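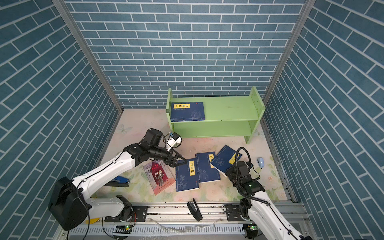 According to Darcy, points are only worth something if you spend them, and I have been hoarding mine like a squirrel with a bad memory. Fair. The Vulik account stood at 3390 this morning, all of it earned on work trips to places I'd never go to on purpose, and at the end of January the lot of it goes back to wherever points come from. So after breakfast I sat down to turn it into a weekend at the lake. I am still sitting down. It's dark out.

The plan was the Cartwright at Grurkero. We stayed there the year the boiler at home quit, and I remember a deep bathtub and a breakfast that went on until people were embarrassed. It's a "participating property," a phrase I now hear in my sleep. The Cartwright participates from the second week of the month, except when it doesn't, and it doesn't on any night with a room facing the water. The rooms facing the parking lot participate like mad.

I called. A very nice young man told me the website was wrong, the app was less wrong, and he himself could see something different from both. He could do two nights for the points if I paid for a third. I asked what the third night cost. He told me, and I wrote it on the back of the gas bill and looked at it for a while. For that money we could have had two nights the normal way and a decent bottle of something.

Then there's the member discount, which gives 10 percent off "the stay," but breakfast isn't part of the stay, and neither is parking, and there's a fireplace fee. I asked if the fee applied in a room with no fireplace. He put me on hold. The hold music was a harp. When he came back he said the fireplace in question was the one in the lobby.

Called Shayne, mostly to complain. Shayne goes to the lake every winter and never pays full price for a thing, and has the calm of a person who reads the terms. The trick is apparently to book the room with no points at all, at the winter rate, and use the points on dinner. I said I didn't know you could eat them. You can, at Gumen, which is the restaurant across the road from the hotel and is owned by the same people, or by their cousins. Shayne had the short ribs there last winter and talked about them for so long that my coffee got cold — I didn't mind, it was better than the harp.

Back to the app, then. It wanted a new password. It wanted a code, which it sent to the phone number I had two phones ago. It let me in at last by asking for the name of my first pet, and I got that wrong once, having forgotten that I'd lied.

Gumen does take points. Set menu only, drinks separate, tables at five thirty or at a quarter to nine. Who eats at a quarter to nine in the middle of winter, with a walk back across an icy road? And who eats at five thirty? We do, as of today.

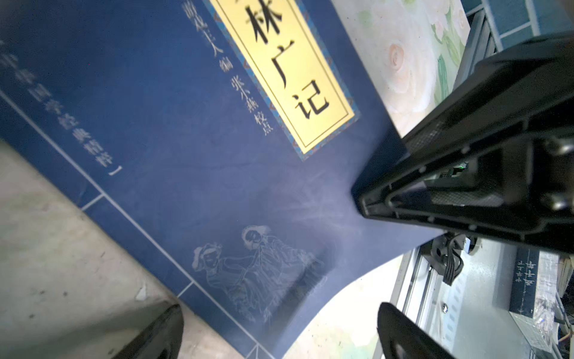

How many people can you put on one points dinner? Up to eight, as long as one of them is the member and the whole table orders the set menu.

I found that in the small print at the bottom of the confirmation, and made the mistake of reading it out loud. Darcy was on the phone to the in-laws before I had my glasses off. So it may now be a family weekend. His mother doesn't like lakes. She has nothing against them in summer.

Still to sort out: the road. The last 30 miles are fine if they've plowed and a long conversation if they haven't. The hotel says they "generally" plow. I'd like to see the terms on that. I should also dig out the snow chains, which are in the garage behind the grill, or behind where the grill was before we gave it away.

We booked the winter rate in the end, two nights, parking lot side, cancel up to the day before. It came with a welcome drink each, subject to availability. I pictured a bartender looking sadly at an empty shelf of welcome drinks. Total saved, after the fireplace fee and the dinner, came to a bit more than nothing, and it only cost me the one day off I had left.

The confirmation arrived twice, with different check-in times. I'm going with the earlier one. Made grilled cheese, ate it over the sink, and told Darcy that if the in-laws are coming they can bring their own chains. He said he'd put it more nicely. The app has just sent me a survey about my experience. I'll do it tomorrow, when I've calmed down, or tonight, before I do.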